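Flistoritz Glove Folding Set: Data Card

Maintained by: Sistico, Household Textiles Group
Contact: Elin Eynon
Last revised: 12 May 2026

Summary

The Flistoritz set is a collection of recordings of fabric gloves being laid out, flattened and folded on a tabletop. It covers one item of household laundry only. Socks, towels and shirts are handled in the companion set, Quinlan, which has its own card and its own terms.

The current release holds 916 recordings. Of these, 43 are kept apart for evaluation and should not be used for training.

Materials

Gloves are plain and light in color, without printed patterns. Small marks on the fabric, where present, are left in place. Users who train on color alone should note that the cloth and the wood can be close in tone, particularly on the palm and cuff.

The work surface is a light wooden tabletop with visible grain. No cloth or mat is placed under the gloves.

States of the gloves

Each recording is labeled with the state of every glove at the start and at the end. The labels are:

flat: the glove lies on the table with no part of the palm turned over
thumb in: the thumb lies across the palm
folded: the palm is turned over on itself
spread: the fingers are apart and the gaps between them can be seen
bunched: the fingers are pressed together or overlap

More than one label may apply to the same glove. Cuffs are not labeled in this release. Their shape varies a great deal, and the two annotators, Henrik Ostermann and Yu-na Yook, did not reach acceptable agreement on them.
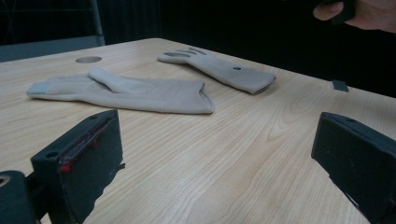
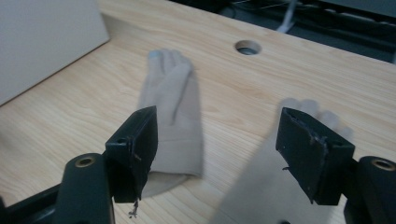
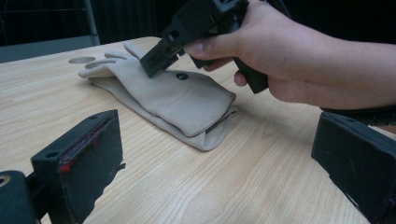
Folding procedure

1. Place the gloves on the bare tabletop. Any direction is allowed.
2. Smooth the palm from the cuff toward the fingers.
3. Lay the thumb across the palm.
4. Fold the palm over and press down once.
5. Repeat for the second glove, if there is one.

Steps may be repeated. A fold that opens again is kept in the recording and labeled by its final state.

Known limitations

Left and right gloves are not distinguished in the labels.
Knitted, leather and rubber gloves are not included.
Lined gloves were tried in December and withdrawn. They would not stay folded, and the labels could not be applied consistently.
Wear on the fabric is not recorded.

Access and use

The set may be used for research and teaching. Redistribution requires written permission from Sistico. Requests for more than 200 recordings at a time are served from the Nokaretti archive and may take longer to process.

Corrections to labels should be sent to Américo Barreto with the recording number and the proposed label. Accepted corrections appear in the next revision of this card.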